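The Dumden Milk Jug

White glazed stoneware, 3 sizes, made to order

I started making this jug out of pure annoyance. Every milk jug I'd ever owned dribbled. You'd pour a nice splash into somebody's tea, put the jug down, and there'd be a little white ring on the cloth by the time you'd passed the biscuits. My gran kept a saucer under hers for forty years and thought that was simply what jugs did.

So I spent most of one winter making spouts. Just spouts, stuck on the side of any old pot, and pouring water out of them into the studio sink until my feet went numb. Ute Meinecke, who had the wheel next to mine at Nonbridge back then, told me my edges were far too soft and fat, and she was right (she usually is, it's maddening). A sharp little edge on the underside of the lip cuts the stream off cleanly. A rounded one lets the last drop creep back and run down the front. I went home, thinned everything down with a bit of wet chamois and a wooden knife, and the next batch poured beautifully. I may have danced about a bit!

What you get

Each jug is cast in a white stoneware clay, trimmed and finished by me at the bench, then fired twice. The glaze is Brandão, my own plain white, and it's the same inside and out. It has a soft shine, a bit like the inside of an eggshell. I've been asked for blue, and for speckles, and for a grey one with a cat on it, and I'm sorry but I only do white. I like seeing the milk go in.

The sizes:

Small. Holds 100 ml. Enough for two or three cups of tea, or one very milky coffee. Also good for a bit of cream with a pudding, or maple syrup.

Middle. Holds 206 ml when filled to the brim, which I know is a silly number. I was aiming for 200 and the clay shrank a touch less than I'd planned, and by then I'd made the mould and grown fond of it. Don't fill it right up unless you've got very steady hands.

Large. Holds over half a litre. Gravy, custard, pancake batter, or a bunch of sweet peas.

About the handle

The small one hasn't got a handle, and people do write to me about this. I tried! On a jug that size you can only get one finger through, and it always felt as if I was about to tip the lot into my lap. You pick it up round the body instead. The middle and large both have a proper loop that takes two fingers, and it's joined low down so the weight sits under your hand when you pour.

Hinata Kawaguchi has had a set of 6 small ones in her tea room since the spring and gives them a much harder life than I do. She did ask for the foot to be made a little wider so they'd stack side by side on a tray without wobbling, so all the new ones have that.

Looking after it

They go in the dishwasher and I put mine in the microwave too, though not from the fridge with cold milk in. Let it stand on the side for a few minutes first. Please don't put any of them on the hob or under the grill. If you get tea stains or those grey marks that teaspoons leave, a dab of bicarbonate of soda on a damp cloth will shift them.

The foot is left bare, with no glaze on it, and I rub it smooth with a fine stone. It shouldn't scratch, but if you've got a very precious table then a mat won't hurt.

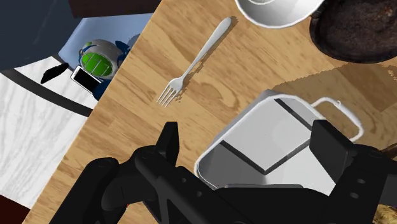 Ordering and waiting

I fire once a fortnight, so from the day you order it's usually three weeks until the parcel goes off. Orders for Christmas need to be in before December, please, as the kiln gets very full and I get very cross. I pack on a Sunday evening with the radio on, and everything goes out the next morning in shredded paper and a double box.

If it turns up broken, send me a quick photo and I'll make you another. You don't need to post the bits back.

Seconds

Now and then one comes out with a pinhole in the glaze or a slightly wonky rim. They pour just as well and I sell them cheaply under the name Griltidia, which was what my niece called the kiln when she was small. There's no list for these, you just have to look at the shop page and be quick. The large ones hardly ever turn up there, I'm afraid, but I've got a couple of middles on the shelf waiting to be photographed and they should be up by the weekend.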